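Robot Cell Maintenance
Lab Handout: Looking After the Tabletop Cell
Instructor: Mereana Gilchrist
Lab assistants: Ekrem Karabulut, Édgar Tamayo

Read this before your first shift on the cell. Ekrem will ask whether you have, and he can tell.

1. Before power

Walk up to the table and keep your hands to yourself for a minute. Look at the base first. The connector should be seated and the collar finger-tight. If you need pliers to undo it, the last group used pliers to do it up, and you should write that in the log along with the group's name.

Next, follow the cable up the arm with your eyes and then with two fingers. You are feeling for flat spots, nicks and places where a tie has been pulled tight enough to leave a waist. The cable needs slack at every joint it crosses. Last May a tidy-minded student tied everything down so neatly that the wrist could turn one way only. It looked wonderful. The replacement cable took 18 days to arrive from Hisona.

Check the table bolts with the long hex key (red tape on the handle, lives in the drawer marked Imrie for reasons lost to history). Snug is enough. The threads in the tabletop are older than some of you.

2. Homing

Clear the table completely before homing. The arm takes the long way round to its home pose and has no opinion about what is in the path. Run the joints one at a time at low speed, base first, wrist last. Listen. A healthy joint hums. A joint that ticks once per turn gets reported to Édgar, and a joint that grinds gets the red button and then gets reported to Édgar.

When the arm is home, compare the six joint values with the card taped inside the cabinet door. A difference of 2 counts on any joint is fine. Anything larger, home again. If it repeats, stop and call one of us. Do not edit the card. It has been edited before, in three colors of ink, and we have only just worked out which numbers were true.

3. Wrist camera

Wipe the lens with the lint-free cloth. Your sleeve is not a lint-free cloth. Then check the mount for play by pressing lightly on the housing from each side. If the picture on the monitor shifts when you press, the mount screws have backed out again. Thread locker, blue, one drop.

After any work on the mount you must redo the hand-eye calibration. The Flekulley script wants a set of poses with the target board in full view, and it will accept bad ones without complaint. Spread them out and tilt the wrist. A run of nearly identical poses gives a lovely small error figure and an arm that reaches confidently for the air beside the strawberry.

4. Setting the table

Put the props out only after calibration. The kitchen set is the standard one: plate, bowls, colander, toaster oven, toy fruit. The oven goes on the right with its door facing in, and the plate goes toward the far side. Keep the small pieces well apart until you trust your grasp heights.

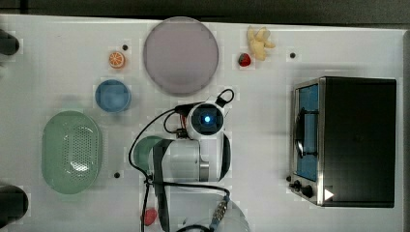 Page 3

Run the first approach at quarter speed with one person on the stop button. The person on the stop button does nothing else. Kadir Duman once held it while eating soup, and the resulting log entry is required reading.

Watch the bowls in particular. A rim is thin, and a grasp height that suits a toy banana will put a fingertip straight into the table. If the arm faults on contact you will get code 303 on the pendant. Back off by hand in the vertical direction only, clear the code, and look at the fingertips before you go on. Code 668 is different. It means the controller has lost the wrist encoder, and you are done for the day.

5. Fingertips and pads

Pads come in Porkorix bags of a dozen and wear out at the leading edge. Change both at once, even when one looks fine. Clean off the old adhesive with alcohol, let it dry, press the new pad for a full minute. People count to twenty and call it a minute. Those pads come off inside the colander.

6. Shutdown and log

Park, power off at the cabinet, props back in the tub. Log entries need joint values, pad changes, any codes, and what you did about them. "Fixed it" is not an entry.

Log sheets for the first rotation are due 12/16/24 in Horácio Guerreiro's mailbox, on paper. He does not open attachments.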